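1999-08-22

Day two of the great stamp reckoning. Uncle Eckhard's albums are still all over the guest bed and I am still sleeping on the couch, which says plenty about who runs this house. He left me 12 albums and one shoebox, the shoebox labeled GOOD ONES in his square handwriting. I went for it first, naturally. It held two rubber bands and a receipt from a shoe store in Stasley.

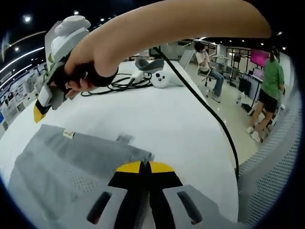
The albums are another matter. By lunch I had listed 300 stamps and found nothing the Kuhlmann catalog thinks is worth more than a sandwich. Eckhard Sauerland collected the way other people catch colds. If it came in the mail, he had it. There are nine pages of the same blue harbor stamp, arranged by how heavy the postmark is, and I have to admit that by page six I had opinions about postmarks.

Called the dealer in Zirnby after lunch. He was eating something. He said to bring the lot over in September and he'd "have a look," in the tone my dentist uses. I asked whether I should soak the loose ones off their envelopes first.
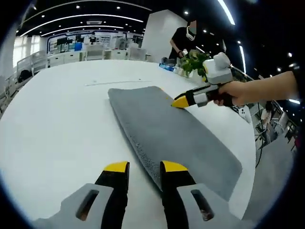 Do old stamps lose value if you take them off the envelope?

Depends on the postmark, he said, and on whether anyone wants the envelope, so leave them alone until he's seen them. I had already soaked 500. Didn't mention it.

Total so far is 1,518, counting the torn ones, and I am counting the torn ones out of spite. Margin note in album seven, in pencil: "Zistmont set, lacks the green." He wrote it again in album eight, and in album eleven with an underline. Thirty years the man wanted a green stamp. I looked it up tonight and it costs less than the bus to Zirnby — I may buy it for him anyway.

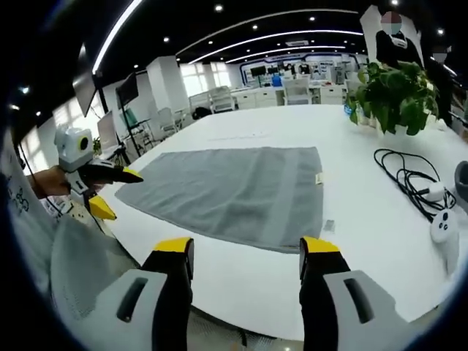 Gray towel, spread flat on the table.

Back hurts. More tomorrow, if I can find the tweezers.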